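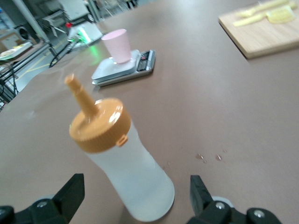 Good practice rules for robots that handle food and kitchen gear are finally being written by people who do the work, and I couldn't be happier about it. For years we borrowed our rules from welding cells and pallet lines, and they fitted about as well as a borrowed boot. They had pages on fences and almost nothing on spills. Look at the few droplets on the brown tabletop, a little to the right of the squeeze bottle. The old checklist I trained on had no line for those. The draft code that went around the Kellau workshop this month has a whole section on them, and it's the best section in the thing.

The draft runs to 144 clauses, which sounds like a lot until you sit down with it. Most are a sentence long. Wipe the bench between runs. Write down what's in every bottle, even if it's water. Keep food on its own board and off the bench. Say out loud that you're about to start the arm, and wait until someone answers. I read it on the train to Stumham and had finished before we pulled in.

What I love is how much of it is about ordinary stuff. A squeeze bottle is a harder thing to write a rule for than a steel block. It gives when you grip it, and how much it gives depends on how full it is. The draft asks you to set your grip limit with the bottle full, then check it again nearly empty, and to log both. Clause 7 says the log has to be in plain words that a new starter could follow. I'd frame that one and hang it over the door!

I do have complaints. The part on measuring is too loose. It says scales should be "checked regularly", and anyone who has worked in a shared lab knows what that turns into by the end of winter. Put a number on it. At De Haan, where I spent two good years, we put a 200 gram test weight on every scale before the first run of the day and wrote the reading on a card taped to the wall. It was dull, it was quick, and we caught a drifting scale that way more than once. I'd like to see the same habit spelled out for everyone.

Cables are my other gripe. The draft gives them one clause, and it only talks about tripping. Fair enough, but a cable hanging beside a bench can also be snagged by a sleeve or a trolley, and then whatever it's plugged into comes along for the ride. Colour the ends, clip them up, and give someone the job of looking at them once a week -- a real job, with a name on the roster.

Some of my colleagues think all this will slow us down. They point to the people at Gustesetti, who tried an early version and found their setup took 12 minutes longer each morning. I don't doubt it. I also think that's cheap. We lose far more time than that hunting for the reason a pour went wrong, and half the time the answer is that the bottle was swapped and the new one wasn't labelled.

The other worry I hear is that a written code will make people stop thinking. My experience runs the other way. When the dull things are settled, there's room in your head for the interesting ones, like how hard you should squeeze, or how you'd know the nozzle had clogged before the cup told you. New starters ask better questions too. They've got something on paper to argue with, and they do argue, which is great fun.

Comments on the draft are open until the end of June. Mine are going in this weekend, with the scale card attached and a rather long note on cable clips. If you work at a bench like ours, please send yours as well, especially if you disagree with me about the weekly check.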